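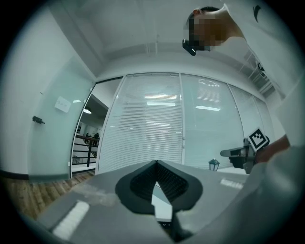

Library > Talks > Hultstead staff day, July 2022

Start with the money, because they will. Vumow cost us 205 staff hours in June and saved 300, so we are ahead, on paper. Then the desk. Els Kramer used to close 2,000 tickets a quarter by hand; she now closes 4 kinds of ticket, all of them the awful ones. Pause for Els. The robot side still runs on arms and wrists, somebody in a white shirt leaning in with a gripper in his or her fist, square marker on top. Ask who gets a shoulder break. Wait.

Mi-kyung Do has the rota slide. If she's late, skip to Shim and talk slowly. Do not say "freed up" again. Last time they kept a tally.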